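The Cold That Came to Work

Tumelo Magagula had a fever of 102 the morning he drove to the office and approved the wrong invoice.
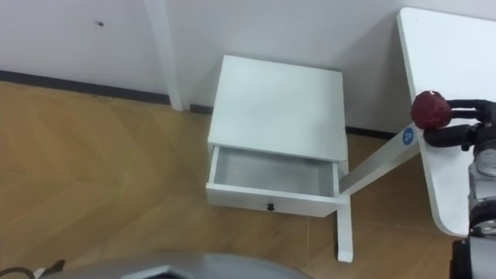

He had been sick for four days by then. It was the end of September, the quarter was closing, and the accounts team at Irodholm, where he has worked for six years, was already short one person. He took two tablets in the parking lot and went in through the side door so he wouldn't have to talk to anyone.

"I remember sitting down and I remember opening the file," he says. "After that it's patchy."

The invoice was from Stutadetti, a packaging supplier. It should have been held for a price check. Magagula approved it along with 108 others before lunch, which is a fast morning even for someone who feels fine. The overcharge came to $1,574. Stutadetti gave it back as a credit the next month, after nine emails.

Money was the smaller part of it. By the middle of the following week, three people who sat near him were coughing. One of them, his manager, Dilani Ranasinghe, had a trip planned to see her parents and had to call it off.

Ranasinghe doesn't blame him much. She had done the same thing the winter before, with a sinus infection that went on for most of a month. "I answered every message," she says. "I went back and read some of them later. Half didn't make sense. I'd told one customer yes and no in the same paragraph."

Ask office workers why they come in sick and you hear the same few things. The work will still be there when they get back, and there will be more of it. Somebody else will have to cover. The illness is only a cold. At Irodholm there was another problem, and it took a while for anyone to bring it up. Sick days and vacation days came out of the same pot. A person who stayed home for a week with the flu was giving up a week at the lake, or the days between the holidays.

The company did have a program called Wellness. It offered a step contest, a discount at a gym across the road and a monthly email with a soup recipe. Magagula had signed up for the step contest. He came in near the bottom and dropped out.

After the September business, Ranasinghe asked for something plainer. She wanted sick time split off from vacation time, and she wanted every job on her team to have a second person who knew how to do it. The first request took five months and a lot of meetings. The second she could do herself, so she did, pairing people up and giving them an hour every other week to trade notes.

Magagula's pair is a woman from payroll who thinks his filing is terrible. He now knows how to run the overtime report, and she can close out the supplier accounts if she has to. So far she has had to twice.

The first time was in the spring, when he woke up with a sore throat and stayed in bed. He kept his phone next to him and looked at it until ten or so, waiting for a question. One came, asking where he kept the password for the freight site. He answered it and went back to sleep until the middle of the afternoon.

He was out for two days. When he came back there were a couple of dozen emails waiting and a note on his keyboard about the filing.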